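Can a Robot Clean Your Room Yet?

I get this question a lot, mostly from kids who have a very messy room and a parent standing in the doorway. So let's find out!

First, think about what you do when you pick up one sock. Your eyes find it, even if half of it is under the bed. Your brain says "sock" and not "sleeping cat." Your hand squeezes just hard enough. Then you remember where socks go. You did all that while thinking about lunch.

A robot has to be taught every bit of it. My friend Guðlaug Blöndal teaches robots to pick things up, and she once kept score with a robot she named Skorano. It made 3,522 tries at grabbing a crumpled T-shirt. By the end, it could fold one shirt in almost 49 seconds. My nephew can do it in less (he's six, and his folding is terrible, but still).

Shirts are hard because they flop. Every time you drop one, it lands in a new shape. Blocks are much friendlier – a block stays a block, whichever way you turn it. That's why so many robots start out with simple jobs, like moving blocks from one spot to another.

Shops and factories are easier for robots than bedrooms are. Things can come along on a belt, and the bin can stay in the same place all day. Does anything in your room stay in the same place all day? Mine neither.
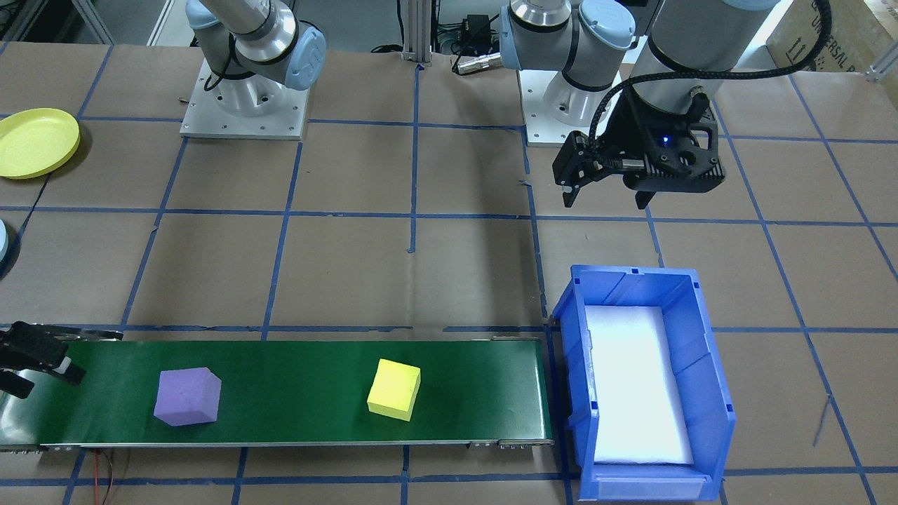 Robot hands are different from yours, too. Lots of them have just two fingers, and they open and close like a pair of tongs. Try it! Use only your thumb and one finger to put your pencils away, then try buttoning a coat. The pencils go pretty well. The coat made me so grumpy I gave up and wore a sweater.

So, can a robot do chores yet? Some of them, yes. Robot vacuums already roll around lots of living rooms, and factory robots lift and sort things for hours. But one robot that can walk into any messy room and tidy the whole thing as well as you could? We're still waiting for that one, so you'd better go find that sock.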